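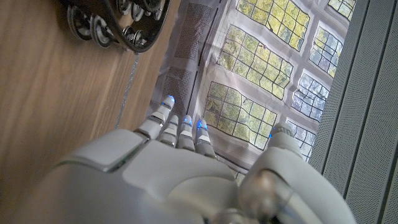
3.2 Workshop setting

The Irno hand was mounted and tested in the shared workshop at Inskip, in a corner used by several groups. We left the surroundings as they were. The view from the wrist camera therefore takes in wood, perforated grey surfaces and printed cloth as well as the fingers.

The cloth caused the most trouble. Its window pattern is made of straight lines, and any crease bends them -- our edge finder then reported corners on the print as parts of the hand. Of 150 stills marked by hand in April, 44 had at least one false corner.

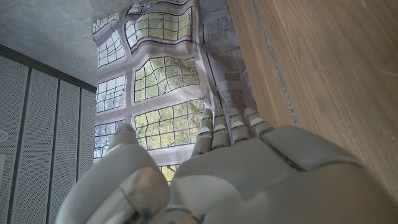 Figure 4. Wrist camera view of the hand in front of the printed banner.

Masking the cloth by colour brought the number down, but it also removed fingertips that overlapped the print. We kept the mask off for the runs in Section 4.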